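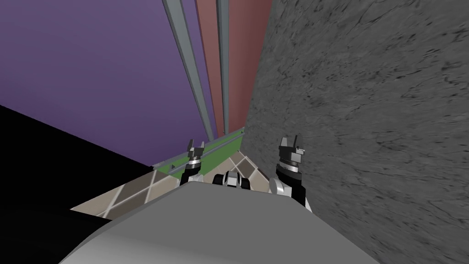
Where is beat one in a one drop?

It's where it always was, at the front of the bar, but the kick drum doesn't play it. The kick and the cross-stick land together on three, and beat one gets left to the hi-hat, the bass if the bass feels like it, and your own nerve.

Popular Music Workshop, Unit 2: Drums, Bass and Empty Space
Instructor: Naa Amoah
Sotelo Building, room 207
Revised May 21, 2025

Read this before class and bring it with you. The last group read it during class, which I could tell from the page turning.

1. How we count in this unit

There is an old and boring quarrel over whether reggae should be counted fast or slow. Counted slow, the guitar chop falls on the "and" of every beat. Counted fast, the chop falls on two and four. Both camps are hearing the same record. In this unit we count so that the chop falls on two and four and the one drop falls on three. If you learned it the other way at home or in church, keep it, but translate before you raise your hand.

Chart of the basic bar, as we will write it on the board:

Count: 1 . 2 . 3 . 4 .
Hat: x x x x x x x x
Kick: - - - - x - - -
Stick: - - - - x - - -
Chop: - - x - - - x -

Clap the chop line while saying the count out loud. Then clap the kick line while saying the count. Then try one in each hand, and find out something about yourself.

2. Three drum patterns

One drop. See the chart. The weight is on three. Drummers coming from rock will put a kick on one without knowing they did it. Their foot will deny everything.

Rockers. The kick comes back on one and usually plays on three as well, often with extra notes in between. The feel is busier and pushes harder. The snare may be a full hit now in place of the cross-stick.

Steppers. Kick on all four beats. It sounds easy, and for the first minute it is. After that you are mostly a person trying not to speed up.

You'll meet records that mix these, switch at the chorus, or do something I've left out. Write down what you hear and argue for it.
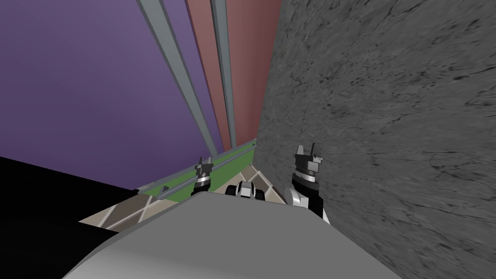 Fig. 1. Purple wall and cracked stone wall, with two grippers over the tiled floor.

3. The bass line

In a lot of pop music the bass supports the tune. In reggae the bass very often is the tune, and the singer is visiting. Some habits to listen for:

The line starts late. Many good ones leave beat one alone, or touch it only every other bar.

It repeats. A two-bar or four-bar figure can run the whole length of the song. If you're bored as a player, check whether the listener is. Usually the listener is dancing.

The notes have ends. Where you stop a note matters as much as where you start it. Play the same line with long notes and then with short ones and you will have two different songs, one of them possibly good.

The tone is low and round. Flatwound strings, treble rolled off, fingers closer to the neck. You can hear pick noise on plenty of records too, so please don't write "never use a pick" on the quiz as though I'd said it.

For class we'll work from a practice track called "Kumo," from the Zaton session tapes. The bass figure is two bars long in A minor and leaves out the first beat of the second bar. Everyone fills that hole in on the first try. I've stopped being disappointed and now just wait.

4. Guitar and keys

The chop (also called the skank, and you may use the word without giggling) is a short, muted chord on the top strings. The left hand lets go of the pressure right after the strum. What you want is a sound that stops.

The organ bubble fills in around it. Left hand plays between the chops, right hand plays with them, and the volume stays low enough that you'd miss it only if it went away. Try muting the organ on "Kumo" halfway through. The track gets up and leaves with it.

A note for pianists: you have ten fingers. Most will have the day off.

5. What a riddim is

A riddim is the backing of a song, mainly the drums and bass, treated as a thing in its own right. It has a name. Different singers record different songs over it, sometimes years apart, sometimes in the same week. Listeners who know the riddim recognize it in the first bar and then wait to find out whose song it is this time.

Students used to thinking of a song as one melody plus one set of chords by one writer tend to ask, "Isn't that copying?" Hold the question. We give it a full session in June, along with who got paid and who should have been. For now, practice hearing the backing and the vocal as separate objects. Hum one while the other plays. On the bus is fine.

6. Dub, briefly

A dub mix takes a finished recording and plays the mixing desk like an instrument. The vocal drops out in the middle of a word. The snare goes into an echo and comes back smaller. For eight bars there may be nothing but drums and bass, then a slice of guitar, then nothing again.

Terms you need:
Delay: a repeat of the sound after a set time. In dub it's often matched to the tempo, and often pushed until it starts feeding on itself.
Spring reverb: a real metal spring in a box. Kick the box and it sounds like thunder. Don't kick our box.
Drop-out: muting a channel for effect.
High-pass filter: cuts the lows. We sweep ours from 40 Hz up to 900 Hz, at which point the bass has gone home and you'll notice how much you relied on it.

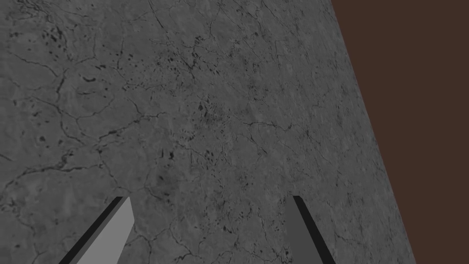 Fig. 2. Gray surface with branching cracks, brown past the edge.

7. Listening exercise

Pick one reggae track you don't already love. Listen all the way through once and write nothing. Then go again and fill in the following:

Which drum pattern, and does it change?
Does the bass play on beat one? Always, sometimes, never?
Write the bass rhythm on one line, using x and -. Pitches are optional.
When does the organ come in? If you can't find an organ, say so and listen again.
What's missing at the end that was there at the start, or the other way around?

One page, typed or in handwriting I can read. "It has a chill vibe" is a complete sentence and will be graded as one.

8. Mixing desk exercise (pairs)

Load "Kumo" in Penemow on the lab computers. The channels are already labeled. One partner runs the mutes, the other runs the delay send. Do a pass from start to finish without stopping and without looking at the waveform, then swap jobs. Save both passes under both your names. Please don't save over the original. We have a backup, and the backup is of somebody's dub.

Rules for the pass:
Keep either drums or bass going at all times.
No more than one delay running away at once.
If you make a mistake, do it again eight bars later so it sounds planned.

For next time: section 3 by ear, clapping chart from memory, and bring headphones with a cord. The lab adapters are the big kind, quarter inch, and there are fewer of them than there were at the start of term.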